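Pre-teardown checklist, desktop towers
Bench 2, Tultdale workshop – filled in August 1, 2018
Lot: Pascual, office clear-out
Unit tag: 3,174
Checked by: Timothée Courtois

Mark each line OK, NO or N/A. Anything marked NO needs a comment before the unit goes any further.

## 1. Before the cover comes off

- [x] Power cord removed and put in the cord bin – OK
- [x] Power button held for 7 seconds with the cord out – OK
- [x] Outside of case checked for cracks and sharp bends – OK
- [ ] Asset sticker matches the lot sheet – NO
- [x] Disc tray empty – OK

Comment: the lot sheet has this unit as 3,881. The tag on our intake form is 3,174. I went with the intake form and wrote both numbers on the sheet. Pascual's office has been emailed.

## 2. Work area

- [x] Table clear of drinks and loose screws – OK
- [x] Wrist strap tested – OK
- [x] Floor mat flat, no curled corners – OK
- [ ] Fire extinguisher tag in date – NO

Comment: the extinguisher tag runs out in September, so it passes today, but the rule is to mark NO when there are fewer than 60 days left. Replacement requested from Weltov.

## 3. Cover off, case on its side

- [x] Side panel stored upright, not under the table – OK
- [x] No burn marks or smell at the power supply – OK
- [x] Power supply label can be read – OK
- [x] Power supply left closed – OK
- [x] Processor out, socket bracket raised – OK
- [ ] Socket cover fitted – NO
- [x] Memory still seated – OK
- [ ] Cables tied back from the board – NO

Comment: the Dell board has an empty socket with the bracket standing up and no cover on it. We are out of covers. Keep hands and sleeves away from the bracket, and do not lay tools on the board. The power cables and the blue SATA cable run loose through the case and should be tied back before the drive cage is touched.
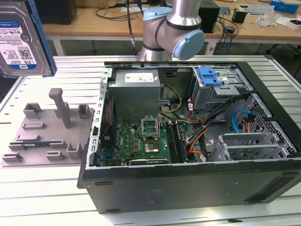
Praritz asked whether the tie-back line could be dropped for units that are going to scrap anyway, seeing that the cables get pulled ten minutes later and the ties are thrown out. It slows the bench down, and two of the last lots had no damage noted either way.

Answer from Courtois: leave it in. Boards from this lot are meant for resale, and a snagged cable can take a connector with it. For scrap-only lots I have no objection to N/A. Reusable straps are in the second drawer – please put them back after use.

## 4. Drives and sharp edges

- [ ] Drive removal signed for – N/A until the tag question is settled
- [x] Cut-resistant gloves at the bench – OK
- [x] Rear slot covers checked before reaching in – OK

Comment: gloves on for the slot covers and the drive bay edges. The medium pair has a split thumb and needs replacing.

## 5. Release

- [ ] Unit released to teardown – NO, on hold

Open items:

1. Tag number, waiting on Pascual
2. Socket covers, order a bag of 1,000
3. Extinguisher, waiting on Weltov
4. Gloves, one medium pair

Recheck sections 1 and 3 when the tag number is confirmed. The other sections stand.

T. Courtois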